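Flulel Planning and Set-up Guide
Print this page | E-mail this page

Section 2: Before you spend any money

Hi, Şengül Güneş again. I wrote the wiring section too, so if you've come from there, put the screwdriver down for a bit – this one is all paper and arithmetic. I did the planning for our Daltcombe site and then again at Kalville, and the second budget was a lot better than the first!

1. Write down the job in one sentence. Ours was "pick up a ball and put it in a tube". If you need two sentences, you may be pricing two cells.

2. List every item the gripper has to handle, plus anything else that will share the table. Measure the widest one and check it against the jaw opening on the quote.

3. Check the reach from the base to the far side of the work, then the height. An arm has to clear the rim of a tall container while it's holding something, and people forget to add the two together.

4. Run the job in simulation before you sign. I asked Russo, our supplier, for a 30-day trial licence and used most of it.

Note: Put your real table size in the model. I used the default one first time and had to redo the lot.

5. Set aside money for a second set of fingers. I'd do this before paying for any extra software.

Caution: The arm price on a quote often leaves out the stand, guarding and freight. Ask for each on its own line, in writing.

Three views from the simulated tube job, with the coconut and apple left on the table:
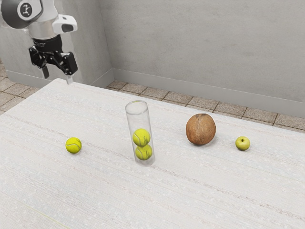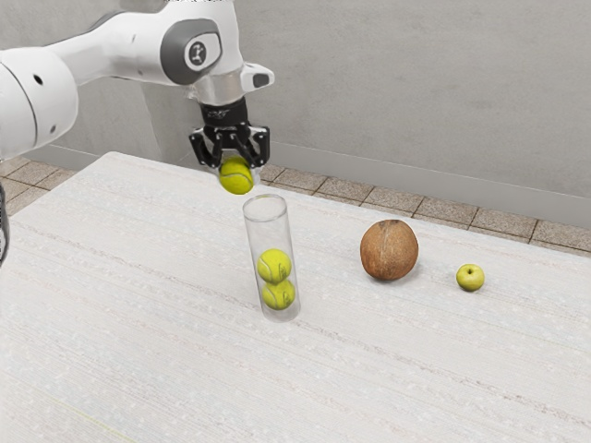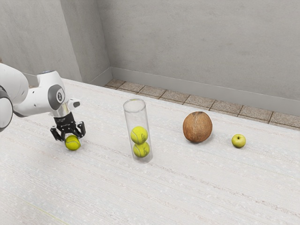 6. Once you're happy with the simulation, save the settings and send them with your order. Keep a copy yourself, labelled with the quote number (I lost a whole afternoon at Kalville hunting for mine).

7. Ask for the delivery time and plan backwards from it. We were told 56 days, so I booked the electrician for the week after and left the floor marking until the stand was in place.

Note: Training is quoted per person. Budget for two people, so one of them can take holidays.

Print this page | E-mail this page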